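Wednesday, 9:40 p.m.

Ran the action-chunk comparison on the brick task all afternoon and into the evening. The question left open from August was whether the long-horizon policy fails because it sees too little or because it commits too long. I now lean toward the second, with reservations that are listed further down.

Setup unchanged from last week. Red arm, two-finger gripper, blue bin, toy bricks on the wood table. Training set is 212 teleoperated episodes, all collected with the Vollo recorder, none filtered except for 2 where the log had gaps in the joint readings. Both policies use the same encoder and the same normalization constants. The only difference is how many predicted actions get executed before the next query. I checked the config diff twice, having been caught by a stale learning rate in the Netis runs.

Started with the gripper open and the arm raised well away from the bricks, to make sure the approach is part of what gets tested.

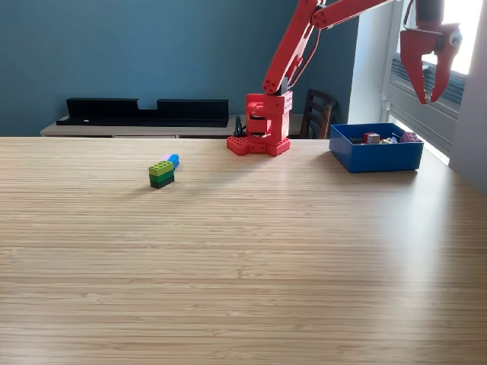

Why not just re-query the policy at every step and be done with it? At every step the arm hesitates: successive predictions disagree slightly, the commands average out to almost nothing near a brick, and the fingers hover until the episode times out.

That hover was the whole problem in the spring and I don't want it back. The smoothing from the Itodar code hides it in the plots without fixing it. Commanded position looks clean, measured position lags, and the gripper closes late. I left smoothing off today for both conditions.

Results, short version. 13 trials per condition, same list of start layouts, order shuffled. The short-chunk policy completed 11. The long-chunk policy completed fewer, and I am not writing the number down until I have gone through the logs again, as one trial was scored while the clock on the second machine was off. The gap is large enough that a single trial won't change the sign.

The kind of failure matters more to me than the count. Under the long chunk, the arm goes to where the brick ought to be given the first look, then carries out the rest of the chunk whether or not the fingers have met anything. When the first look is good, the motion is faster and nicer than anything the short chunk produces. When it is off by half a stud, the remainder of the chunk is wasted and the next query begins from a pose that is rare in the training data. Recovery from those poses is poor. The demonstrations contain very few recoveries, so this is no surprise.

Stacks are harder than single bricks. The descent has to be close to vertical or one finger touches the top brick early and pushes it. Two stacks standing near each other are harder again, with less clearance on one side. Spent an hour on that layout alone.

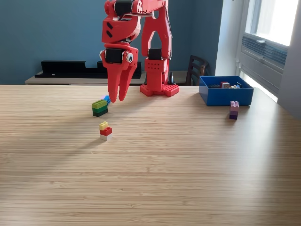

Tan's group wrote back on the shared thread that chunk length is the wrong knob, and that the same effect would show up with the long chunk if the arm simply moved slower on the way down. Their suggestion is to scale the playback speed of the last third of each chunk and leave the query interval alone.

Fair point, and cheap to test. Slower playback changes the time between queries as well, so the two are tangled unless I hold wall-clock interval fixed and drop actions. Made a note to run it both ways. I doubt it accounts for everything – a slow wrong descent is still wrong – but it may account for the cases where the finger clips the stud and the brick tips.

Other items:

Wrist servo offset had drifted a little from the saved calibration. Recalibrated before the scored trials. The warm-up trials from before that are discarded.

Daylight is a confound. Sun from the window moves across the table during the afternoon, and the shadows move with it. Shuffling the order helps, but a proper check needs an evening block with fixed lamps. The few trials I ran after dark were not part of the scored set and looked much the same.

Scoring rule needs tightening. At present "brick in bin" counts even when the brick lands on the rim and falls inward. I want a separate column for released above the bin floor versus dropped from height.

Gripper current is logged but not used. Worth plotting against the late closings before adding it as an input.

Tomorrow: rescore the long-chunk trials from the raw logs, then the Tan variant with fixed interval. Order spare finger screws. Back up the afternoon's episodes before touching the recorder config.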